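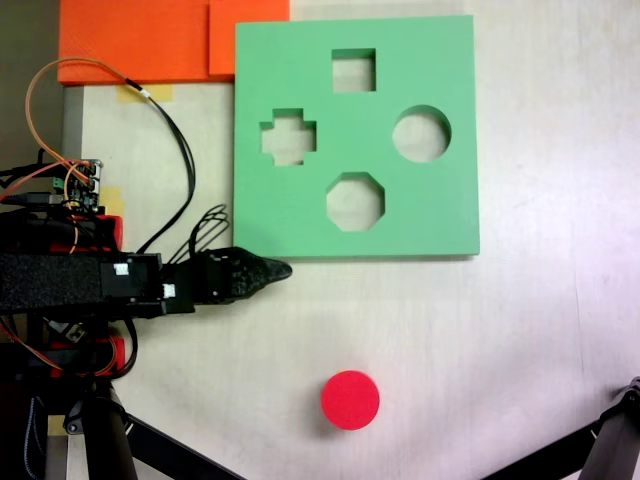 What this folder is

Hi! This is the failure set from the Trusetden shape-sorter task, and I'm the one who ended up sorting it, so complaints come to me (Khoa Phí). The task is simple on paper: pick up the red disc, bring it to the green board, drop it through the round hole. The clean runs live in the main Trusetden folder. These are the other ones -- the runs where the arm stopped, sagged or shoved the board, plus the logs that go with them.

There are 432 episodes in here. 221 of them carry the wrist_fault tag, and that's the part most people ask me for.

What went wrong

For a good while in March we thought we had a bad policy. The arm would reach toward the board, hesitate, and then the wrist would go limp for a moment and come back somewhere a bit different. Rhea Estrella retrained twice (sorry, Rhea!) before Fengying Duan plotted the wrist encoder next to the joint angle and found the encoder dropping out at the same spot nearly every time, with the arm stretched out and the wrist rolled left.

It was a connector. The thin wires at the wrist were getting tugged at full reach, and one of the small plugs was backing out just enough to lose contact. The controller read the dropout as zero, tried to correct, and hit the torque limit. Once it came back hard enough to push the board while Dindo Saludo had his hand near it. He was fine, but that was the end of reaching in while the motors are on.

What we changed

A longer wire loop at the wrist, with strain relief on the housing side.
A dropout now stops the arm. It used to hold the last command, and I still can't believe we shipped that.
Motor power goes off before anyone resets the disc or the board.

Files

episodes/ has one folder per run, with video, joint states and commands.
tags.csv has one row per run. Tags are wrist_fault, board_moved, missed_hole and other.
notes.txt is my running log, typos included.

Known problems

Joint states before episode 600 in the numbering use the old zero for the wrist, so run fix_zero.py on those first. Numbering goes up to 1000 with lots of gaps (the clean runs were pulled out), so please don't loop over a range and expect every folder to exist.

The missed_hole tag was done by eye, by me and Nga Lã, and we didn't always agree. Where we split, the row says "check" in the last column -- if you settle any of those, send me the row and I'll merge it.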